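Reviews > Workplace Equipment > Automation
Last updated: 20/09/2021

Trirero two-arm table system: thirteen weeks in, and still not sold

I write about equipment for people who have to work next to it, and most of that equipment is dull. Dishwashers, conveyor sections, trolleys that won't steer. The Trirero is the first thing I have reviewed that my coworkers had opinions on before it was out of the crate.

We run the serving-ware side of a catering supply business called Flindomska. Plates, bowls, cups and trays go out to events, come back, get washed, and then have to be sorted, checked for chips and set out in matched sets. The sorting and setting is handwork and always has been. It is repetitive, it's hard on the wrists, and it is also the part of the day when people talk to each other. Management bought the Trirero to take over the setting of place groups, meaning a plate, a bowl and a cup in a known position, ready to be packed. The sales visit came from Dosorau, who install and support it in our area.

What you get is two arms, a two-fingered gripper for each, a teach pendant for each, the software, and three days of training. You supply the table. You also supply the people, and that is where my doubts start, so I'll come back to it.

Setup

The arms went in without much drama. The table took longer. Dosorau's advice was to begin with a plain, matte surface and a marked grid, so that everybody could talk about positions in the same language. It sounds fussy. It is worth doing. Before the grid, an instruction to move the bowl over a bit meant something different to every person who heard it, and the software doesn't know what a bit is anyway.

Teaching a position is simple enough. You bring the arm to where you want it, save the point, bring it to the next one, save that. The pendant menus are readable and the emergency stop is big, red and where your thumb wants it. I have no complaint there. My complaint is with the word "teach," which appears all over the brochure next to the word "minutes." One point takes minutes. A full place group, with approach points above every piece so that nothing gets clipped on the way in, took two of us most of a shift. Then the bowls were swapped for a slightly deeper style and a good share of those points had to be done again.
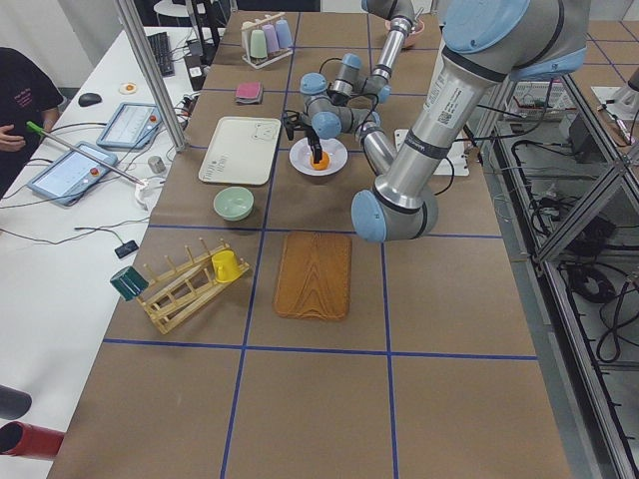 Changeovers are where the hours go, and no figure in the Trirero brochure covers them. The arms do the same thing beautifully once the pieces are where they expect them. Getting the pieces there is a person's job. With a dish rack on one side, a tray and a plate in the middle and a row of pastel cups at the far end, the brown paper and blue tape are doing as much for accuracy as anything with a motor in it. Change the plate for a wider one and somebody has to look at every square it now overlaps. I timed our slowest changeover and stopped writing when it passed the point where two people could have set the entire order by hand and gone to lunch.

Gripping

Two fingers are good at some things. Small solid pieces are fine, and so are cup rims, if the cup is where it should be. Flat plates are poor. A plate lying on a table offers very little to hold, and our workaround has been to stand plates up in a rack first, which adds a step for a human. Cloths I would not bother with. We tried folded napkins for a week and went back to hands.

I also want to say something about breakage, because it was the first thing the floor asked. The grip force can be set per item, and with the right setting we chipped very little. With the wrong setting we chipped a run of bowls before anyone noticed, since the arm doesn't wince. A person who hears a bowl click against a plate stops. The Trirero carries on to the next point unless you have paid for the force-sensing option, and we had not.

What it does to the work

Before the arms, four people shared the setting station in turns. Now two tend it. The other pair were moved to inspection and packing, with the same pay, and I'll give the company credit for that. The brochure describes those who stay as "freed for higher-value tasks." In our building the higher-value tasks are loading the rack, wiping the gripper pads, clearing faults and waiting.

Waiting is the part I would warn a buyer about. Handwork has a rhythm you can set yourself. You go a bit faster before a break and a bit slower after it. Tending the arms means going at their speed, with your attention on, for something that goes wrong just often enough that you can't look away. Several people told me they came home less sore and more tired. I tried a full shift of it and felt the same. My wrists were great. My head was mush.

There is a skills question too. Whoever learns the pendant becomes the one everyone calls, and at our place that happened within the first month. The training covers how to make the arm move. It hardly touches how to decide where it should move, and the people who were best at that were the ones who had been setting places by hand for years. They had not been picked for the training. Dosorau ran a second session when we asked, at a price, and it should have been part of the first one.

On the good side - and there is one - the reaching has gone. The far end of a long table is miserable on the back by mid-afternoon, and the arms don't care. One coworker with a bad shoulder has asked to stay on the station for good. For her this machine is a plain improvement, and I don't want my grumbling to bury that.

Numbers

Trirero's own sheet promises 572 pieces an hour for the two arms together. We reached that once, on a single style of cup, with no changeovers and an installer at my elbow. On a normal mixed day we see well under it. By hand, our quicker people beat the arms on mixed orders and lose to them on long identical ones. If most of your orders are long and identical, you can treat this review as warmer than it sounds.

I also looked at the Rattanakul single-arm cell, which is cheaper and slower. It has the same trouble with flat plates. Its pendant is worse but its changeover routine is better, because you can copy a whole place group and shift it in one go. I asked Dosorau if Trirero had anything like that coming and was told to expect it in November. I will believe it when it's loaded on ours.

Should you buy it?

For a mixed shop like ours, I would hold off, or lease. If you do buy, pay for the force sensing, and send your most experienced handworkers to the training before anybody from the office. Get the hourly figure rewritten in the contract for your own mix of pieces. Dosorau agreed to do that for our second site after some pushing, and the number they came back with was a good deal lower.

Rating: 3 out of 5. I would go up half a point for the copy function and another half if the force sensing came as standard.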